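Wrist cam or overhead cam for stacking demos? Only room for one

Posted by brendetti_m

Recording teleop demos on a two arm cell, training a policy to pick and place small blocks. Have 200 demos so far. My disk is filling up and I was told to drop one camera stream. Which one? Also do I have to redo the old demos if I drop it. Deadline in June, so kind of in a rush.

Sota Nishimura

Don't drop either if you can help it. Shrink them first. We went to a lower resolution on both and the policy didn't care, the disk sure did.

If you really must pick — depends where it fails. Misses the object completely, keep overhead. Gets there and then fumbles the grip, keep wrist. And no, old demos are fine, just leave that stream out when you train. Dont mix episodes with and without it unless your loader handles missing views. Ours didn't, lost two days.

carkon

overhead. wrist cam is mostly fingers anyway

Abdella

Disagree with carkon. Dark blocks, dark table, from above a stack is one dark square. You can't tell four from one. Wrist view gives you the seams and where the fingers touch. But it can't tell you where the rest of your stuff is — so yeah, both. Ours, wrist then overhead: 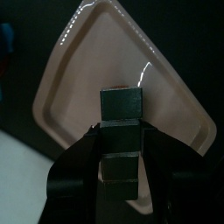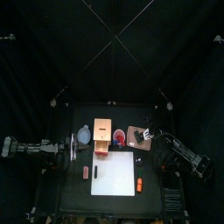
Before you record any more

Check the timestamps line up between the cameras. Ours were off by up to 60 ms and the grasps came out early.
Mix up the clutter between episodes. Same layout every time and it just memorizes the table.
Keep the bad grabs, but tag them. Dirkatach format has a field for it, forget the name.
Watch a few episodes back evry day. I had 1253 once with a smudged lens in a good chunk of them. Not fun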